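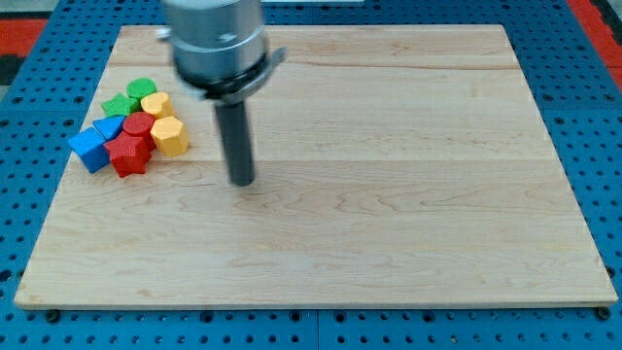

I have been meaning to write up our bench rules since May, when Lamisi Arthur came to visit and asked me, very reasonably, where they were written down. They weren't! They lived in my head and in Maëlle Hawthorne's head, and I suspect the two versions didn't agree. So I made a pot of coffee and started typing, and what follows is the long version, with all the grumbling left in. The short version is one page and it hangs by the door.

First, the work itself, for anybody new. We do tabletop pushing. The arm carries a single rod and nudges small plastic blocks around a board, and we record every attempt, good and bad. We call the project Girura, and no, I can't remember who picked the name. By the end of spring we had 2,014 runs saved, and I had thrown out 373 of them, which hurt. Almost all of those were thrown out for housekeeping reasons. The arm had behaved fine. We just couldn't say afterward what state the table had been in when the run started.

So rule one is about the start. The blocks go in a heap, touching, with different shapes and colors mixed together, and the rest of the board stays clear. I used to lay them out in tidy rows, I confess, because I'm a tidy person and it looked nice. Maëlle talked me out of it. A star against a cylinder against a hexagon is a much harder thing to pull apart than a row, and if one of the cubes wants to sit tilted on its neighbor, let it. Please don't go back and straighten it. I know how tempting it is.

Rule two is the tip. It hovers over the wood and it does not touch. Before the first run of the day we bring the rod down slowly at each corner of the board and once in the middle, and we write down the heights. This takes 12 minutes if you don't chat, and longer with me. A wooden board moves a little with the weather (ours certainly does), and the height that was perfect in the dry months will leave a scratch by summer. I have a scratch to prove it, on the old board, and Lamisi found it right away.

Rule three: hands. Nobody reaches onto the board while the arm is enabled, even when it's standing still, even when the block you want is right there at the edge. Press the stop, wait for the light, reach in, step back, say "clear" out loud. I felt silly saying it to an empty room for the first week. Now I say it at home when I take things out of the oven.

We also keep the speed down. There are proper standards for people working near robots, and you should read the ones that apply to you before you read a blog, mine included. What I'd add from our own bench is that the limit should be set in the controller, with a password, and written on the page by the door with the name of whoever last changed it. Ours says Maëlle.

Rule four is the logbook, which is paper and which we argued about for ages. Every 300 runs we stop, wipe down the board, check the bolts, look over the rod for wear and sign the book. The folks at Skivik do all of that in software and I'm sure it's lovely, but I notice more with a pencil in my hand.

I had a fifth rule about lighting, and I've taken it out for now because Maëlle and I still disagree about the blinds. She wants them down all day. I'd like to keep the afternoon sun and just note it in the book. If you run a bench like this one and have settled the question, please write and tell me how you did it, and I'll pass it along to her, whichever way it goes.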